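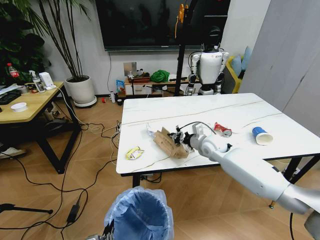
How many homes does the revised Prenley plan allow?
The revised plan allows 900 homes, to be built in five phases.

FLARVILLE HOUSING BOARD
Minutes of the June Meeting

Present: Mansa Kwofie (Chair), Mitiku Tsegaye, Gunnel Brekke, Graham Horrocks. Absent: Bereket Tekleab.

1. Minutes of the previous meeting
Approved with one correction to the spelling of Skollby Road.

2. Rental waiting list
Ms. Brekke reported 2,587 households on the list. Mr. Horrocks asked that future reports show family size.

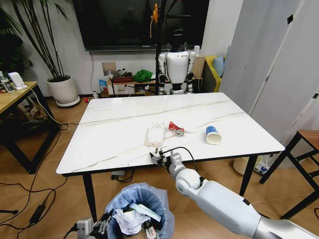 Ms. Brekke agreed to add these figures and noted that demand remained highest for two-bedroom units near the bus line.

12 shares | 4 comments

3. Prenley site
The Board reviewed the developer's revised plan. Mr. Tsegaye moved to send it to the Planning Department with a request for a new traffic study. Seconded by Mr. Horrocks. Carried.

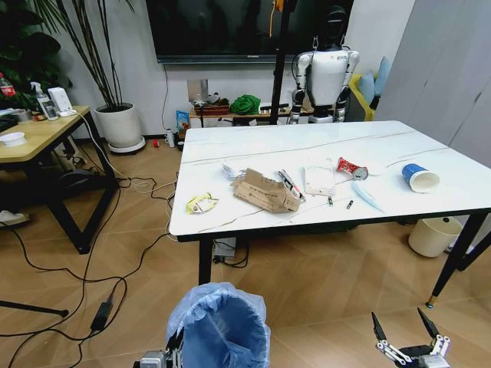 When may residents comment on the Prenley plan?
Residents may send written comments once the traffic study has been posted at the Board office.

Ms. Kwofie directed staff to mail notice to owners on Gashaw Street.
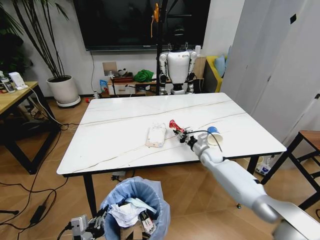
4. Application fee
A motion to keep the developer application fee at $3,000 was carried, Ms. Brekke abstaining.

5. Adjournment
The meeting was adjourned at 8:40 p.m.

This site uses cookies. Accept | Manage settings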